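Setting up a taped sorting table

Posted December 15, 2021

A taped table gives every item on a bench its own spot, so you can lay out what you need for drinks or snacks and see at a glance what's missing. It costs very little and peels off when you're done.

You will need

Brown kraft paper, enough to cover the tabletop
Painter's tape in a dark colour
Scissors
A tape measure
The things you want to lay out

Step 1. Cover the table

Wipe the table down and let it dry. Roll the paper out along the long side and fold the ends under. Our table at the Nurwood hall is 1,802 mm long and one length of paper does it. Tape the underside only.

Step 2. Run the long lines

Put down two strips of tape from side to side, then one up the middle. Press from the centre outwards. Don't stretch the tape or it will lift by morning.

Step 3. Add the other dividers

Fill in the remaining verticals. They don't need to be perfectly straight, and torn ends are fine. Make the cells big enough for your largest item. A tray needs more room than a bowl, so check before you press the tape down hard.

Step 4. Lay things out

Give the bowl of ice a cell of its own. Fruit can sit on a small tray in the next one, with a folded cloth nearby. Tall things like a wooden stand go to the side where sleeves won't catch them.

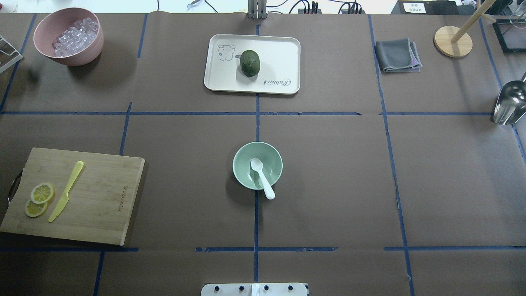 Step 5. Pack up

Lift the ice off first and dry any drips. Peel the tape back slowly at a low angle. If the paper is still clean, roll it up and keep it for January.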